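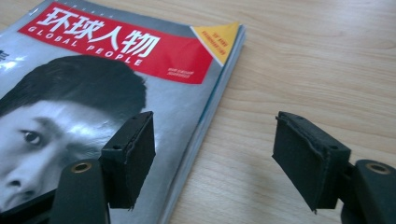
The School That Gave Its Timetable Away

Ga-eun Byun grins when she talks about the vote. Last March the education board in Orer let its high school students draft their own civics course, and 33 of them signed up to write it! They met for 16 weeks, argued over local taxes, bus routes and who gets to speak at assembly, then took the draft to the board (five members, all skeptical). It passed. Now Keta, the next town over, wants a course like it, and Byun has already been asked to [...]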